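Prilus Produce Bags, Clear, 332 Pack

Home > Kitchen > Food Storage > Bags

Item 332-24. In stock. Ships from Stestudville.

Clear plastic bags for fruit and veg. Same bag we sell to farm stands, now in a pack size that fits in a kitchen drawer. No print, no logo, room for your own sticker.

Who buys these: farm stands, school snack programs, church sales, people with one very busy apple tree. Also good for bread rolls, onions, craft stuff, whatever you got.

Please read the sizes before ordering. We get a lot of returns on the small ones and it's nearly always a size mixup. Small is a snack bag. Medium takes a lunch's worth of fruit. Large is the one most stands want.

Holds up fine on a shelf or in the fridge. Not for the microwave. Not for boiling. Freezer OK for short stays, but squeeze the air out first or you'll get frost. 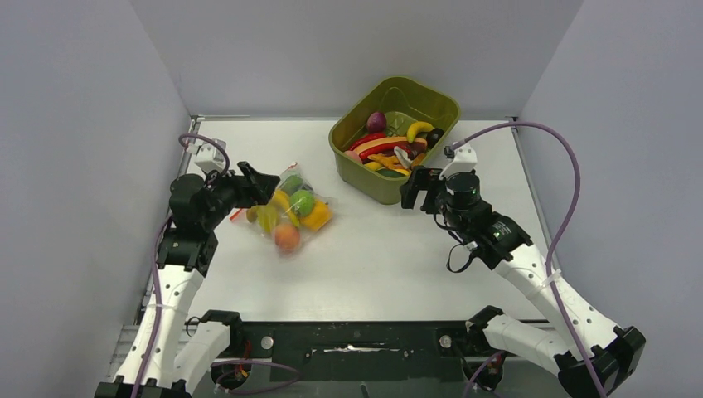 What's in the box

Bags, packed flat, 332 count
Paper twist ties, 2 bundles
Sheet of 24 blank labels

Sizes

Small, medium, large. One size per box, sorry, no mixed boxes. We tried it in January and the packing line hated it.

Storage tips

Dry the fruit before bagging. Wet berries go fuzzy fast. Keep bananas out on the counter, they turn everything else. Potatoes want a dark spot and an open top. Dont tie the bag tight on anything that was just picked, give it a day.

Shipping and returns

Orders leave in 3 business days. Unopened boxes can come back, opened ones can't (food use). Damaged in transit, send us a note and we'll swap it.

Goes well with

Lau label pens, black
Flarkico hanging scale
Prilus twist ties, refill

Price note: old price good on orders placed before Apr 6, 2019. New price shows in cart. Case quantites, use the contact form and put the item number in the subject line.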